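Zusura Brown Table Paper, 28-inch roll — review

I've been through 2 of these rolls since June and I'm already on my third, which probably tells you how this review is going to go! I cover my work table with the stuff for everything: glue, paint, sorting screws, wrapping birthday presents, rolling things around with the kids.

What got me first is how smooth it is. The Cheng roll I used before came off with a curl that never gave up, and I'd end up with mugs on all four corners. Zusura's relaxes after 10 minutes or so under a couple of books, and then it just stays put. The color is a nice plain brown — easy on the eyes under a bright lamp, and small things show up on it right away.
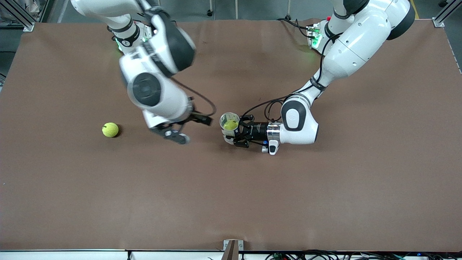

Brown paper across a big work surface, with a tennis ball on it.

It takes pencil beautifully (I draw my cutting lines right on it) and marker hasn't bled through to my table yet. Watery paint is another story, so I double up for that. My other gripe is the cardboard core, which got crushed in shipping on one roll and made it a pain to hang on my Vurkholm holder.

Tearing a straight edge takes practice. Use scissors if you care.

I'd buy it again tomorrow, and I've put 6 feet of it aside to line my drawers.

Tala Tarawneh
December 31, 2024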